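## 3. Preparar tu primera semana con el diario Prondau

Si has llegado hasta aquí, ya tienes el cuaderno en las manos, has pegado la etiqueta con tu nombre en la guarda y seguramente has hojeado las páginas de muestra con cierta curiosidad (o con cierto recelo, que también es muy normal). En esta sección vamos a dejarlo todo listo para que puedas escribir la primera entrada sin prisas. Son 20 minutos, puede que algo más si eres de las personas que se quedan pensando con el bolígrafo en el aire, y no pasa absolutamente nada.

**Lo que necesitas:** el cuaderno, un bolígrafo que te guste de verdad, las 44 tarjetas de preguntas que vienen en el sobre de la contraportada y algo caliente para beber, si te apetece.

### 3.1. Elegir el sitio

1. Busca en casa una superficie donde puedas apoyar los dos codos. Una mesa de cocina sirve perfectamente, y la esquina de un escritorio también.
2. Siéntate allí un par de minutos sin abrir el cuaderno. Fíjate en si tienes frío, en si te molesta algún ruido, en si la silla te deja los pies bien apoyados.
3. Si algo te incomoda, cámbialo ahora. Es mucho más fácil mover una silla hoy que convencerte mañana de volver a un rincón donde no estabas a gusto.
4. Deja el cuaderno en ese lugar cuando termines, a la vista. Guardado en un cajón tiende a convertirse en una de esas buenas intenciones que reaparecen en agosto.

Los grupos que empezaron con nosotros en Toledo probaron de todo: el sofá, la cama, el asiento del autobús. Cualquiera de esos sitios vale, de verdad, siempre que sea más o menos el mismo durante la primera semana. Y si compartes casa, avisa con cariño de que vas a estar un rato a lo tuyo – la gente suele respetarlo mejor de lo que imaginamos.

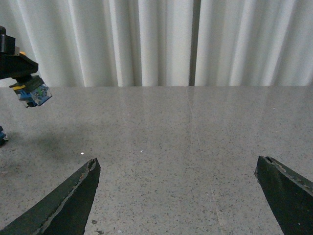

*Fig. 3. Mesa gris moteada y cortina clara al fondo.*

> **Nota:** si usas la edición de viaje Ultham, de formato más pequeño, puedes saltarte el paso 1 y escribir sobre las rodillas. Las tapas son rígidas precisamente para eso.

### 3.2. Separar las tarjetas

1. Saca las tarjetas del sobre y repártelas en 2 montones: las que te apetece contestar y las que te dan un poquito de vértigo.
2. No las leas todas con detenimiento. Con la primera reacción basta, y si dudas mucho con alguna, ponla en el segundo montón y sigue adelante.
3. Escoge siete del primer montón, una para cada día, y mételas en la solapa delantera.
4. Devuelve las demás al sobre. El segundo montón lo retomaremos en la sección 6, cuando ya tengas confianza con la página en blanco.

> **Precaución:** algunas tarjetas hablan de pérdidas, de rupturas o de sueños que se quedaron por el camino. Si estás pasando una temporada difícil, apártalas sin ningún remordimiento. El diario es una compañía estupenda, pero no sustituye la ayuda de un profesional, y pedir esa ayuda es una forma muy valiente de cuidarse.

### 3.3. Escribir la primera entrada

1. Abre el cuaderno por la página marcada con una pluma pequeña en la esquina superior.
2. Copia arriba la pregunta de tu tarjeta, a mano y despacio. Ese gesto ayuda muchísimo a entrar en materia.
3. Escribe sin tachar hasta llegar a la línea gruesa. Si te quedas sin ideas, repite la última frase que hayas escrito, y casi siempre aparecerá la siguiente (¡te sorprenderá!).
4. Debajo de la línea gruesa, anota una sola cosa pequeña que quieras intentar mañana. Pequeña de verdad: llamar a una amiga, salir a pasear después de comer, decir que no a un favor que no puedes hacer.
5. Cierra el cuaderno. No releas la entrada hasta el séptimo día.

> **Nota:** las páginas van numeradas hasta la 343 y no llevan fecha impresa, así que puedes saltarte un día, o una semana entera, sin dejar huecos. Retoma siempre en la siguiente página libre.

### 3.4. Si algo se atasca

- **No se me ocurre nada.** Cambia de tarjeta una vez. Si con la segunda tampoco arrancas, describe lo que has desayunado y da la entrada por buena.
- **Me da vergüenza lo que escribo.** Le ocurre a muchísima gente, sobre todo al principio. Prueba a escribir en tercera persona durante un par de días, como si le pasara a alguien a quien quieres.
- **Quiero compartirlo.** Los círculos de lectura de Plenbridge están abiertos a cualquiera que haya completado su primera semana – encontrarás las normas de participación en el anexo B. Lee en voz alta solamente lo que tú elijas.

Cuando tengas escritas las siete entradas, pasa a la sección 4, *Releer con cariño*. Ten a mano un lápiz de otro color.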